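Search this book Go

Chapter 9
Setting Up and Looking After an Arm in a Lived-In Room

Most of the book so far has happened on a bench. In this chapter we take the arm out to the light switches and the front door, and I'll warn you now that I like this chapter better than all the ones before it!

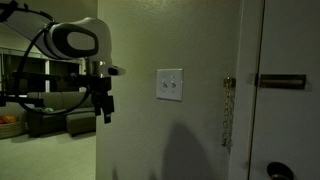
9.1 Why a hallway gets its own chapter

When I started out I learned on a cell with a fence, a painted floor and a part that showed up in the same spot every time. I could set that thing up in the morning and go off to lunch feeling like a genius. Then I was put on the Minance job, where the arm had to work light switches and door hardware in an ordinary home, and I felt like a genius for a lot less time.

A double switch by the front door looks like nothing. You've flipped one with an elbow while carrying groceries. For an arm, the levers are small, the plate sits flat against a wall that doesn't give, and if there's a door chain hanging nearby you have a loose, swinging thing to stay clear of as well. Walls in homes lean a little. Door frames lean more. None of it is on a drawing, and if you do find a drawing, please don't trust it.

So we're going to follow one machine all the way through this chapter: a Grorkari arm with a two-finger Viro gripper, working in an entryway. You'll set it up in sections 9.2 to 9.4, and from 9.5 on you'll look after it, which takes up far more of your working life.

What you should be able to do by the end:

- place the base and prove the reach before anything is powered
- route and tie a cable that has to hang outside the arm
- teach a touch point on a wall plate without leaning on the wall
- keep a service log another person can read
- change a worn fingertip and get back to work the same day

You'll need the joint numbering from Chapter 2 and the payload sheet from Chapter 6. If you skipped Chapter 6 (people do), go back for the sheet at least.

9.2 Before the power goes on

I do the first part with the arm dead and my hands in my pockets. Stand where the base will go and look at the wall. Where does the elbow end up when the gripper is at the switch? What's behind it? In a fenced cell there's usually air behind the elbow. In a home there's a couch, or a lamp somebody loves, or the person who lives there coming through with a coat half on.

Then get the tape out. On the Minance job my farthest touch point was 116 centimeters from the base, measured straight through the air, and the arm could get there on paper. Sure it could -- with the elbow almost straight, where it's weak and jumpy and no fun at all. I moved the base closer and lost a whole afternoon of teaching. Measure first, and write down the far point as well as the near one.

Clear the doorway next. I mean the full swing of the door, even if you have no plans to open it. Somebody will.

9.3 The cable

Cables are what I fix most. More than motors, more than sensors, more than my own bad programs, and that last one is saying something.

On this kind of arm the gripper cable drops from the wrist in a big loop and comes back up to the tool. The loop looks sloppy to anybody used to tidy cabinets, and new people always want to tie it up short. Please leave it be until you've done the check below. The wrist has to roll, and the cable has to have somewhere to go when it does.

The check goes like this:

1. Put the controller in hand-guide mode, slow setting.
2. Roll the wrist to one end of its travel and look at both ends of the loop. You want a curve at each connector and no sharp bend.
3. Roll it to the other end and look again.
4. Now move to the working pose, gripper at the switch, and see what the loop hangs over. A chair arm, a door handle and a coat hook will all catch it.
5. Tie the cable on the arm side only. Use hook-and-loop straps. Plastic zip ties bite into the jacket when the arm warms up and you won't see it for weeks.
6. Repeat steps 2 and 3 with the straps on.

Run it slow for 60 cycles before you call it done, and stay in the room while it runs. I used to go make coffee. I once came back to a connector pulled clean out of its shell and a gripper stopped half open, and I've had my coffee first ever since.

9.4 Teaching the touch point

A switch lever wants a push to one side and hardly any push inward. Beginners drive the fingertip straight at the wall, feel the arm stop, and save that as the point. The lever moves, everybody claps, and a week later there's a crack running out of one corner of the plate.

Come in from above or below the lever, stop short, then close the gap in hand-guide mode with the force limit on. Save the point where the tip first meets the lever, then save a second point past the click. Keep the names boring. "left_touch" and "left_click" will make sense in February, and "test_new2" won't.

Do the same for the right lever. Don't copy the left points over and shift them sideways; I've tried it, and a plate that's a hair crooked on the wall will make a liar out of you.

One more habit from me: teach with the room lights the way they'll be in real use. If you have a camera on the job, the shadow a lever throws on the plate can pull its aim off, and the arm throws its own shadow on the wall too, which moves when the arm moves.

9.5 A first look at the log

We'll build the full service log later in the chapter. For now, copy this entry into your notebook and keep it next to you. It's one of mine, from the Prajapati apartment, typed up just as I wrote it.

13/05/2021
Arm: Grorkari, entryway position
Tool: Viro two-finger
Cycles since last look: 39
Cable: fine at wrist, rubbing on lower strap, moved strap
Fingertips: right one shiny at the corner, left ok
Screws: wrist flange snug, one finger screw took a quarter turn
Touch points: left ok, right re-taught
Next: order tips

Read it through, then try these before you go on to 9.6.

Practice 9A. The entry says the right touch point was taught again. Which other line in the log might explain why? Write down what you'd look at first if it drifted a second time.

Practice 9B. Pick a switch in your own home. Sketch the wall around it from above, mark where you'd put the base, and draw the far point and the door swing. Trade sketches with a partner and see who finds the couch.

Contact us | Copyright Prajapati Learning | Back to top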